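Border fence going up between my aunt's orchard and my aunt. What can she do?

Asked by Zuweira Abugri
Posted in Land, Borders & Local Government
March 2, 2021

My aunt has a small plum orchard outside Brolis, on the Jelilier side. She lives on one side of the new barrier and her plums are about to live on the other. Same country, to be clear. The fence isn't on the border. It's 362 meters back from the border at her spot, on our side of it, and her trees are in the leftover bit in between.

She got a letter from the district in September. It was two pages long and one of them was a map with no scale and no north arrow. The letter says the line was moved "for reasons of terrain" and that "affected users will be provided for." She would like to know by whom, and with what. She called the number on it and was given a second number, which was the first number with the area code added.

What I'd like to find out:

Why don't they build the thing on the border? I thought that was the point of it.

Does she still own the land? She has the deed and pays tax on it.

Is there normally a gate, and who gets to use it? The man surveying the track told her there'd be one, but he also told her it would be finished before the last harvest.

She isn't for the fence or against it. She watched the news item about all 470 kilometers of it and her only comment was that they'd filmed it from the ugly side. She just wants to get to her trees with a tractor.

Till Janssen

Every country has the right to protect its border. Your aunt should have thought about this before buying land next to one.

Comment from Zuweira Abugri: She inherited it from her grandmother, who I will admit did not plan ahead.

Dörte Hamann

I went through this with my parents' hay meadow, different stretch, same letter by the sound of it (ours had a north arrow, so we must be important).

Yes, she still owns it. Nothing about a fence being in the wrong place for you changes who owns the ground behind it. What they do take is the strip the fence stands on plus the patrol road. Ours was 30 meters wide all in. That part is bought or expropriated and there should be a separate letter for it with a sum of money in it. Don't confuse the two letters. My father did, and spent a happy weekend believing he'd been offered a good price for the whole meadow.

If any of her strip is being taken, she should not sign for the money until the access question is settled in writing. I'm not a lawyer, but ours said it twice and she charged us both times.

There was a gate. It was locked, and for the first summer you had to phone and somebody drove out with the key. Sometimes it was even the key to that gate. Now my parents have a pass with a list of names on it, and whoever isn't on the list stays home. Get everybody on the list right away: the cousin who drives the tractor, the kids who pick, you. Adding a name afterward took us longer than the gate did.
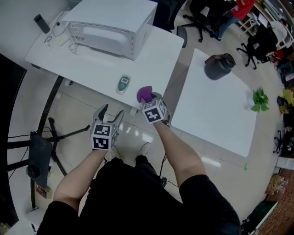
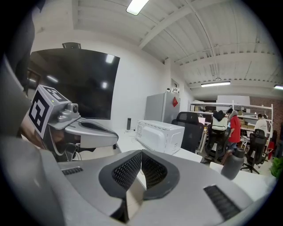
Two hand-held grippers and their black-and-white marker patterns.

Take photos of the track before they start grading. We didn't, and then had a long discussion with a contractor about whether there had ever been a culvert. There had. I fell in it when I was six.

Comment from Zuweira Abugri: Thank you, this is more than the district has told her since September. Did your parents get anything for the extra driving?

Comment from Dörte Hamann: They filed for it. They got a form back asking them to describe the extra driving.

Hauke Wiegand

I used to work in a county survey office, so I can do the first part, and some of the third.

Fences almost never sit on the line. The line was usually drawn along something sensible to look at on a map, like the middle of a river, and you can't pour a foundation in the middle of a river. Then there's the bank, which floods, and the slope above the bank, which slides. By the time the engineers have found ground they like they may be a good walk inland. On top of that, the builder needs room to work on both sides of the fence without standing in another country. So "reasons of terrain" may well be true. It may also mean the shorter route was cheaper. Both get the same phrase.

She can ask to see the route report for her section. How much they'll hand over depends on your law, and on something labeled security they may black out half of it, but the parcel plan that goes with it is normally open to the owners named on it. That one will have a scale. She wants the sheet number, and she wants to check whether a crossing point is drawn on it. If there's a gate on the plan, she is asking them to do what they already decided to do. If there isn't, she is objecting to the plan, and an objection has a deadline. Look for it on the back of the letter, in the small type, or in whatever the letter says it's enclosed with. It may have gone by already. In that case file anyway and say when the map without a scale arrived, and attach it.

About the gate itself, the thing people forget is width. A gate drawn for "pedestrian and agricultural use" can turn out to fit a quad bike. Have her measure the tractor with the widest thing she ever tows behind it and put that number in the letter. Ask about opening hours too, particularly at harvest, and who is responsible when the lock freezes.

If the track to the orchard crosses anyone else's parcel, check whether her right of way is registered or just something everyone has always done. A neighbor will wave you through for 100 years. The new owner of the strip is the state, and it doesn't wave.

I disagree with Dörte on one point. Taking the money for the strip doesn't always give up your claim on access. It depends on the wording of the receipt. But I wouldn't sign it at the kitchen table either.

Comment from Till Janssen: Plums grow on both sides of a fence.

Comment from Zuweira Abugri: I've passed that on to her. She has the sheet number now and an appointment, and she's out measuring the trailer.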